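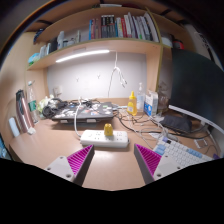

Ribbed pads and the yellow plug, desk trial at Skudholm.

Hand-held gripper comparison: frequently asked questions

Last updated in May by Gwawr Bellis. Questions that come up more than once get added to the end.

What are you comparing?
Two kinds of fingertip for the same hand-held gripper. One is the ribbed fin-ray pad, printed in magenta, which bends around whatever it closes on. The other is the flat silicone pad from Holtau that we used all last year. The handle, the trigger and the camera stay the same for both.

Why a desk and not a test bench?
We ran the first round on a bare bench and the results were too good to be useful. Both pads did well and we learned very little. A desk with cables, a laptop and bottles on it gives the camera more to deal with and leaves less space for the fingers.

What is the task?
Pick a small plug out of a power strip, set it down on the desk, then pick it up again and put it back. Each part is recorded as a separate clip. The power strip is disconnected from the mains at the wall before anyone starts, and the person holding the gripper checks this for themselves.

Why such a small object?
Large objects hide the differences. Either pad will hold a bottle. A plug gives you very little to hold, and if it turns in the grip by a few degrees the prongs no longer line up with the socket.

How many tries does each pad get?
20 per operator. We have five operators at present. A try counts as failed if the plug is dropped, if the strip is dragged along the desk, or if the operator uses the other hand.

Which pad is doing better?
For pulling the plug out, the fin-ray pad. Hryhorii Prokopenko had 17 good pulls with it and 9 with the flat pad, and the other operators show the same pattern. For putting the plug back there is less between them. The ribbed pad gives a little when you push, so the plug tends to tilt at the last moment. The flat pad is stiffer and holds the angle better once you have a good grip, but getting that grip takes longer.

Does it matter how the plug is lying?
Yes, more than we expected.
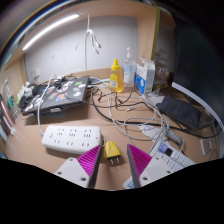
With the prongs pointing towards the operator, the fingers can come in from both sides and close on the body of the plug. If it has rolled so that the prongs point sideways, one pad lands on metal and the grip is poor. We now note the direction at the start of every clip. Clips from before we did this are kept in a separate folder and are not used in the totals.

Do the fingers block the camera's view?
Partly. The body of the gripper covers the bottom of the view and the fingers take up some of what is left. The gap between the pads stays clear, and that is where the object needs to be. Melaniia Kravets tried a higher camera mount, which showed more of the desk but made the plug too small to follow. We went back to the lower one.

Why magenta?
It was the filament we had in the right hardness. It does stand out well against a tan desk, so we have kept it. We have not tested other colours.

Does the lighting change the results?
We keep the LED bar under the shelf switched on for all clips. Khrystyna Melnychuk did a short set with it off and the tracking software lost the fingertips more often. The operators themselves noticed no difference.

Should I tidy the desk before a session?
No. Leave it as you find it, and put back anything you knock over. Do move drinks away from the power strip.

How long do the pads last?
The first fin-ray pair did over 20 hours before one of the ribs split near the base. The flat pads wear more slowly but pick up dust, and need a wipe with a damp cloth between sets.

Can I use my own gripper?
If it takes the Gakach finger mount, yes. For anything else you will need an adapter plate — the drawing is in the shared folder, and Heino Kļaviņa can print one for you if you ask by Tuesday.

Will you test this on a robot arm?
Yes, next. The Holovko arm uses the same white mounting plates, so the fingers can be moved across without changes. We want the hand-held figures finished first so there is something to compare against.

Where do I send my clips?
Upload them to the shared folder under your own initials, with the pad type in the folder name. Please do not trim them. The start and end of each clip are used to line up the camera with the trigger readings.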